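Reality reunions need to go back to one hour

I watched all three parts of the Palomino reunion last month, and I want my evening back. Well, evenings. Fourteen episodes of people arguing beside a pool, and then nearly four more hours of the same people arguing on couches, in nicer clothes!

I love this stuff, don't get me wrong. I've been watching dating shows since I was 16 and I'll defend them to anybody at any dinner table. But a reunion used to be a treat. You found out who was still together, somebody stormed off, somebody cried, good night. 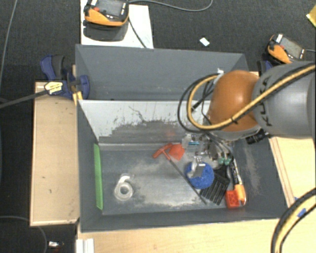
Now every segment gets a teaser, then a recap of the teaser, then a commercial, then the clip we already saw in episode two. Part one of Palomino ran 94 minutes and the big breakup didn't come up until the last five (I checked). Worora did its whole reunion in a single hour a few years back and I still quote it — the cake, the walkout, all of it.

So, producers, give me one hour, live if you can manage it. Put the leftovers online for the superfans. I'll probably watch those too.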